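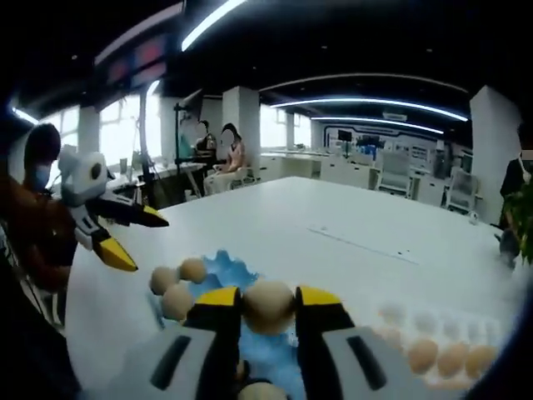
Tan ones on the blue.

I have lived in this town long enough to vote in the local elections, and I take this right very seriously, perhaps more than people who were born with it. So I read the council papers. I read them at the kitchen table with a dictionary, because the word "virement" is not one they teach you in evening classes. (It means moving money from one pot to another pot.)

In the papers for March there was a virement of 200 thousand pounds. It left the pot for bus shelters and footpaths, and it arrived in the pot called "Member Services and Civic Support". I looked for an explanation and found one sentence, on page 13 of an appendix. It said that the change was "to reflect operational need". Whose need, please?

I wrote to my councillor, Grethe Laxdal, and asked her. To be fair to her, she answered the next morning. She wrote that Member Services covers many useful things, for instance training, printing and "hospitality of a modest nature". I asked then for the list. The list, she told me, was with the officers.
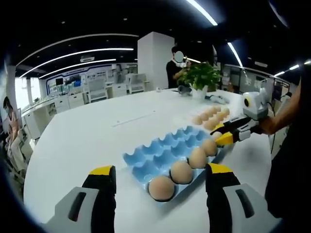
The officers have a form. The form asks you to choose the subject of your question from a menu, and the menu has bins, parking, noise, trees and "other". I chose other. After this I received a letter which thanked me for my interest in trees.

My neighbour Archana Bhatia used to work in the finance office of a different council, and she sat down with me one evening and showed me how to read the tables. She is very patient. We found 2000 pounds for "external facilitation" by a firm with the name Bollonix. We found the same firm again in the next table, with the same sum, under "away day". Perhaps these are two different things. Perhaps it is one away day which was so good that it was paid two times. I do not accuse anybody. I only ask that somebody who is paid to know this should know it.

Meanwhile, the bus shelter at the bottom of Mikkelsen Road has no roof. It had one when I moved here. Now there is the frame, the bench, and a timetable behind plastic. When it rains, people stand in the doorway of the chemist's, and the chemist is kind about it. 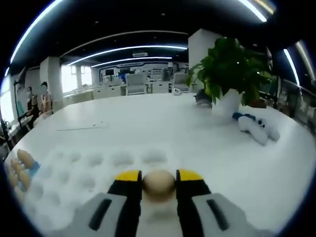
I went to the full meeting and sat in the public seats. There were two of us, myself and Jytte Bergmann, who goes to all of them and brings her own cushion. The virement was item nine. The chairman read the title, looked to the left, looked to the right, and said "agreed". I had not yet found the page.

Item ten was the colour of the new councillor name badges. On this they spoke for a long time, and with feeling. One member was afraid that the dark green looked too much like a supermarket.

In the country where I grew up, we had politicians who stole, and everybody knew it, and we shrugged our shoulders. I do not think that our councillors here are stealing. I think they are bored by the numbers, and they trust that we are bored too.

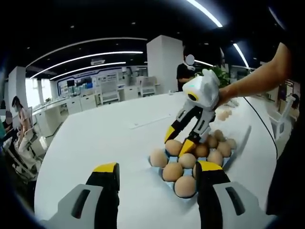 Full tray, near end in front.

So I have sent a Freedom of Information request. It was less difficult than I feared: you write what you want to know, you put your name and address, and they must reply within twenty working days. I asked for every payment to Bollonix, and for the officer's note behind the virement. Laiba Ansari from the library helped me to make the wording more exact, as my first version had the word "scandalous" in it three times.

If you live in the ward and you would like to ask also, please use your own words and do not copy mine. I will put the reply on this blog when it comes, with all the pages, including the ones with black lines on them. The next meeting is at half past six in the evening, and the side door is the one that is open.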